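Making an Edge-Joined Maple Board for a Perforated Table
Skelard Workshop Notes | By Špela Stojanović | Updated February 20, 2024 | 3,066 views
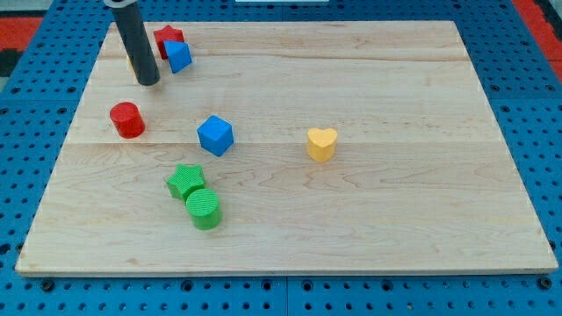 Maple board on a blue perforated tabletop, with a red cylinder, a red star and a blue triangular prism.

Small blocks and perforated tabletops do not go together well. A cylinder stood on end can land half over a hole and lean, and the points of a star will drop into one. A flat wooden board laid over the holes fixes this and leaves the rest of the grid free for clamps and stops. These notes cover a loose board, made from planks glued edge to edge, that sits on the table under its own weight and can be lifted off at the end of the day.

Materials

Hard maple, surfaced on both faces, 3/4 inch thick
Type I or Type II PVA wood glue
Bar clamps, longer than the finished width
Cauls, straight, with packing tape on the glue side
Sandpaper in 120, 180 and 220 grit
Clear water-based matte finish
Thin cork or rubber sheet for pads (optional)

Sizing

Measure the table first. Leave a margin of open holes on all sides, wider at the front if that is where clamps go. A board that runs right to the table edge gets bumped by sleeves and hips and will creep.

Check the holes too. Larger mounting holes are often near the sides, and if you expect to bolt anything there, keep the board clear of them. Mark the intended outline on the table with masking tape and leave it for a day of normal use before cutting anything.

Choosing the planks

Pick planks of similar color. Wavy grain looks good but tears out under a planer knife, so take light passes or go to a drum sander. Reject anything with a twist you can see by sighting along it. Slight cup is acceptable if it will come out in flattening.

Lay the planks side by side and shuffle them until the joints are hard to find. Run the seams parallel to the front edge of the table. Draw a large triangle across all of them in pencil so they go back in the same order.

Jointing and glue-up

1. Joint the mating edges. Hold each pair together dry against a window. No light should show.

2. Cut the planks 1 inch over finished length.

3. Set the clamps on a flat bench and lay the planks across them. Spread glue on one edge of each joint in a thin, continuous film.

4. Close the joints by hand, then tighten from the center out, alternating clamps above and below. Stop when a fine bead of glue shows along each seam. More pressure than that bows the panel.

5. Put the cauls across both ends and clamp lightly. Check with a straightedge.

6. Scrape the squeeze-out when it is rubbery, after 30 to 45 minutes. Do not wipe it with a wet rag.

7. Leave in the clamps for 12 hours. The bottle will give a shorter time. In January the Skelard shop is cold enough that the shorter time has failed on us, and the center seam opened on a panel made for the Odby playroom.

Flattening

Plane or sand the underside first. It does not have to be pretty, but it has to sit on the table without rocking. Test it on the actual table, because the tabletop may not be flat either. Press each corner in turn and listen for a knock.

Then do the top. Go diagonally across the seams at 120 grit and finish with the grain at 180. To test the surface, stand a cylinder block on its flat end at several points, including directly over each seam. If it tips or spins when tapped, there is a ridge or a hollow under it. A tilted block on a good board is a fault in the block.

Trim to final size and square the ends. Break all edges with 180 grit. A heavier roundover is a matter of taste; we keep ours crisp at the front.

Finish

Use a matte product. Gloss throws reflections off overhead lights, and on pale wood the corners of the blocks become hard to see. Oil-based varnish will yellow maple noticeably, and after a year yellow blocks stand out less against it than they should.

Apply 2 coats to every face, including the underside and the ends. Sand lightly at 220 between coats. Coating only the top causes the board to take up moisture unevenly, and it will cup.

Let the last coat cure for the full time on the can before putting painted blocks on it. Paint on blocks can stick to a soft finish and leave colored rings.

Fitting to the table

The board can sit bare. If it slides, glue a small cork pad near each corner, all cut from the same sheet. Place the pads over solid parts of the tabletop. If a pad lands on a hole, move it half a hole spacing over.

Lambert and Grinier both asked whether to bolt the board down. It can be done with slotted holes in the wood and flat washers, but wide maple moves across the grain with the seasons, and a board fixed tightly at both edges will split or lift in the middle. Ours are loose.

Maintenance

Wipe with a damp cloth and dry at once. Marks from blocks being dragged usually come off with a white nylon pad. For deeper dents in bare wood, put a damp cloth over the spot and touch it briefly with an iron, then sand and recoat that area.

Turn the board end for end every 12 weeks if one side gets most of the wear. Recheck for rocking each time it goes back on the table, and brush the crumbs and sawdust out from under it first.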